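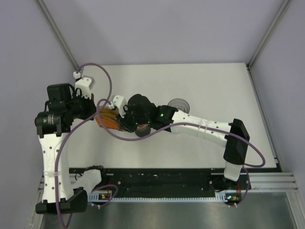

White top, pale lavender-gray walls. Orange-brown piece center-left, gray disc lying flat toward the back.

A thread on white work surfaces, mostly for the people at Sunddale who asked why I keep arguing for them. I've worked on white, black, gray and bare wood. I have notes.

Contrast first. Anything orange, brown or red separates from white at a glance. The ridged piece in the photo is a good case: mottled surface, slightly tilted, and you can still follow its outline. Put the same colors on bare pine and you spend time looking for edges.

The gray disc is the opposite case. Translucent gray on white is about as bad as it gets. A lid, a shallow dish, a clear tray – all of these take on the color of whatever they're resting on. If you handle a lot of clear stuff, white alone won't save you.

Fix for translucent items: a strip of colored tape around the rim. Blue painter's tape works and comes off clean if you don't leave it on all of July in a hot room. Godfrey Simiyu uses a marker line. It survives washing less well but takes four seconds to redo.

Gloss is the mistake I see most. A glossy white top throws every overhead light back at you. Matte or satin only. On a painted top I knock the last coat back with 400 grit, wet, light pressure, then wipe it down and leave it overnight.

Coats: two is the minimum over primer. One coat looks fine until somebody drags a tray across it and you get a gray line that no cleaner will shift.

Walls. People paint the walls brilliant white to match the top, and then the back edge of the table disappears. A pale gray with some lavender in it keeps the room bright and still gives you a line where the table stops. I'd go no darker than that in a small enclosure.

Lavender-gray does have one side effect, and you should know it before you buy paint. Next to it, cream-colored items read yellower than they are. If you're matching colors, take the piece out and look at it by a window.

Height: the bench at Drurthorpe is 89 cm, measured to the top surface. Good for standing work if you're of medium height. Liesbeth Claeys finds it low and has blocks under hers.

Board thickness: I used 16 mm on my first bench with supports only at the ends, and it sagged. Same board with a rail down the middle has been flat ever since. The rail cost less than the screws.

Placement. Work goes front and center, anything waiting goes to the back, flat side down. Round things in particular. Stood on edge against the wall they roll, and they always roll toward whatever you're doing.

Cleaning a matte white top: damp cloth, a drop of dish soap, dry cloth after. No scouring powder. It polishes patches into the surface and you end up with the glare problem again, only uneven.

Rubber feet leave marks on white paint. I haven't found a cleaner that removes them completely. Suqin Jin puts a sheet of baking parchment under anything that sits in one place for weeks – ugly but effective.

A couple of you asked about gray tops as a compromise. I ran one for a winter. Dust doesn't show, and that was the trouble with it, I stopped wiping it down.

Paint code for the walls is on the sheet by the door at Drurthorpe. Ask Iestyn Skyrme before taking the leftover can, it's marked for the corridor.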